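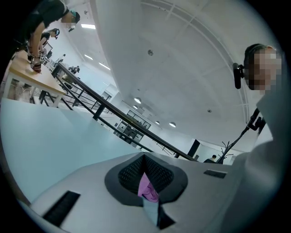
Wool blanket came out of the wash smaller and stiff, can any of it be undone?
Posted in Laundry and Fabric Care by plumcreek_dee

I have a queen size wool blanket, 100 percent wool according to the tag, no brand I recognize. It went through a normal warm cycle by mistake with some towels, then 40 minutes in the dryer on medium. It used to hang over both sides of the bed and now it barely reaches the edges. It is also thicker and kind of boardlike, especially along one end where the satin binding is. The binding did not shrink, so it is all puckered up.

I paid a fair amount for it and would like to use it this winter if I can. What I want to know:

Can shrunk wool be stretched back out, and how far?
Does hair conditioner really do anything, or is that just something people repeat?
Should I take the binding off first or leave it on?

I have a bathtub and a top load washer with a spin-only setting. No yard, but there is a balcony with a rail. I also have half a bottle of Pristia wool wash that I have not opened in a year, if that matters.

Thanks in advance.

marlow_stitches
Member, 1,766 posts

You can get some of it back. How much depends on how far it felted. Look at the surface in good light. If you can still see the weave and pick out single threads with a needle, it has mostly just tightened up and you have a decent chance. If the threads have run together into one mat, it is felt now and will stay that way. Parts of the same blanket can be in different shape, so check the middle and both ends.

For the part that is only tightened:

Take the binding off first. It will fight you the whole way if you leave it on. Use a seam ripper and go slow at the corners, where there is usually a double row of stitching. Keep the binding if it is in good shape. You will have to trim it to the new size anyway.

Fill the tub with lukewarm water, enough to cover the blanket. Add half a cup of cheap hair conditioner and swish until it dissolves. It makes the fibers slippery so they slide past each other a little more easily. It does not reverse felting. The Pristia is fine for washing later on but it won't do the same job here.

Push the blanket under and leave it for 30 minutes. Don't scrub or wring it. Drain the tub and press the water out against the side with your hands. You can rinse once lightly or skip it. I skip it until the end.

Use the spin-only setting for one minute. Make sure the machine doesn't spray cold water in during the spin, as a lot of top loaders do. If yours does, roll the blanket in dry towels and kneel on it.

Lay it on a clean sheet on the floor and pull it from the center outward, a section at a time, with flat hands. Work all the way around and then start over. Pin the edges down to the carpet or to foam mats with rustproof pins. Let it dry all the way before you unpin, which can be two days.

I did this with a Kairys throw that went from 60 inches wide down to 51, and I got it back to 56. A second round gave me one more inch. After that it didn't move.

Don't hang it over the balcony rail wet. It will stretch where it hangs and you will end up with a long narrow blanket with a crease across it.

teakettle600

conditioner worked on a sweater for me. never tried a blanket. I would just buy another one, Zesby has them on sale every August

hollis_ridge
Member, 2,092 posts

Agree with most of what marlow_stitches wrote. Two things I would add.

Before you rip out the binding, measure the blanket across both ends and across the middle and write the numbers down. One end often shrinks more than the other, and if you don't know which, you will pull the wrong one and end up with a wedge.

Second, if it turns out to be felted, you can still use it. Felted wool doesn't ravel, so you can cut it square with a rotary cutter and put a plain blanket stitch around the edge in place of the satin. It will be warmer than before, only smaller. Mine is on a twin bed in the spare room. The offcuts made two pot holders and a pad for under the sewing machine.

For washing after this, cold water and the delicate cycle, or by hand. My washer is an older Mestar and its wool cycle is too rough for anything I care about, so I use the tub. Dry it flat or over two parallel racks so the weight is spread out.

plumcreek_dee

Thank you all. I can pick out threads in the middle but not at the end with the binding, so it sounds like half and half. I will measure tonight and start on the stitching.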